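The great drawer sort, part whatever

Quick one tonight, it's gone ten and I've still not eaten. But I said I'd write up the bits-and-bobs sort and if I don't do it now it'll be April again and I'll be buying another breaker I already own.

So. Background, for anyone new. I have a box. Everyone with a shed has a box. Mine came from the Pirden job, then the Larnura leftovers got tipped in on top, then the contents of two kitchen drawers when we moved. Switches, knobs, odd lengths of cable, capacitors I can't remember the story of. Up to 50 things in there that I'd call useful and a lot more that I wouldn't. Last month I spent 40 minutes looking for one push button. Forty minutes! Found it in my coat.

Nhyira Quansah (hello Nhyira, I know you read these) told me ages ago to get trays. Not a cabinet with little drawers, not labels, trays. Two colours. Red is for stuff you haven't decided about, blue is for stuff you have. That's it, that's the system. I nodded and then bought a cabinet with little drawers. The cabinet is now also in the shed, full of screws, don't ask.

Anyway, trays. 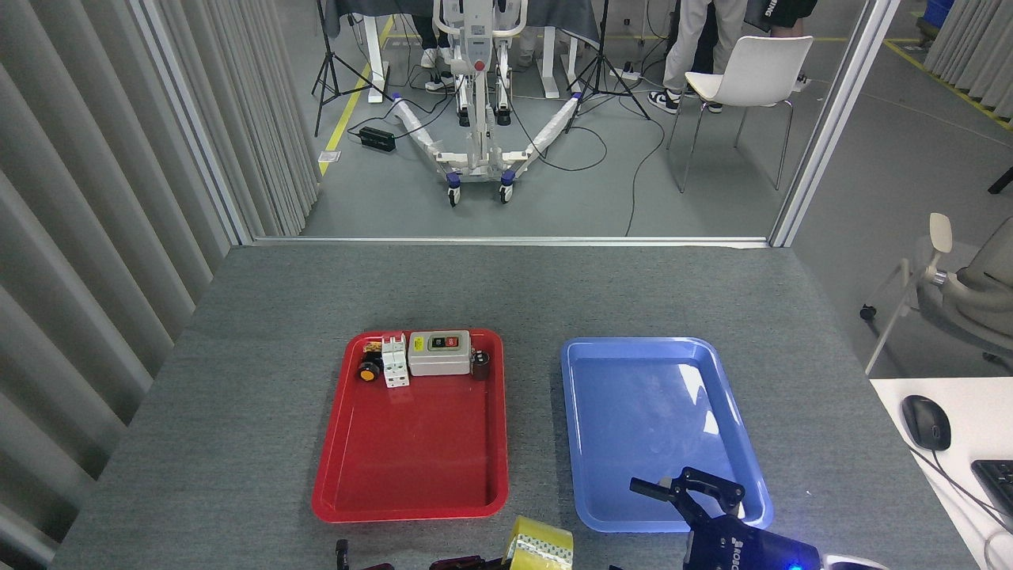 Rules I'm trying to stick to. Only a handful out at once. If you tip the whole box out you'll just stand there looking at it and then go and make tea, I have done this, more than once. A handful you can get through before the kettle boils.

Blue has to start empty every round. Sounds fussy but it matters, otherwise you can't tell what you've dealt with and what was lying about from before.

And everything that goes into blue needs a home to go to afterwards. Breakers with breakers. Anything with buttons on goes in the switch tub (old Flavava ice cream tub, 4 litre, best thing they ever made and I include the ice cream). Little round things like capacitors go in a jar with a lid as they roll off everything. Knobs and button caps, well. I've put knobs with switches for now, but a cap that's come off something isn't really a switch is it. Needs thought.

Cloth on the table is a good idea too, by the way. Small parts on a bare top skitter about and you spend half the evening on your knees with a torch. Grey's fine, you can see most things against it. Brown bits less so in my shed light.

Where it goes wrong is the tape. I get the tape out to close up a finished box, put it down, pick it up, put it down somewhere else, and then it's in with the sorting. Same with cables. A cable isn't a small part, it wants its own hook, but it's in your hand and the tray's right there so in it goes.
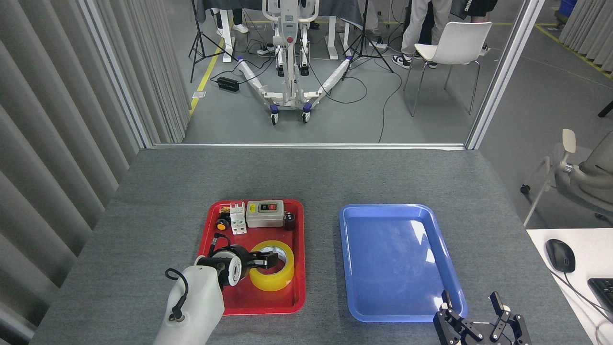
Tape and a coiled cable in the red tray with the small parts. Blue still empty.

Loose cables I've decided get coiled, a twist of wire round the middle, then onto the hooks by the door. I bought 17 hooks off the Gyamfi stall, they only came on a card of that many, no idea why. Tape lives on a nail. One nail, one tape. If there's a second roll it goes in the house.

What I've not cracked is the undecided stuff that stays undecided. Tiny packets, brownish things, parts with no markings. Nhyira says give it a month then bin it. I can't bin it. My dad couldn't either, which is how half of it got to me in teh first place.

Right, toast. Will do the second layer of the box at the weekend if the rain keeps off the shed roof. If anyone has a better idea for the knobs stick it in the comments, I'm stil open to offers.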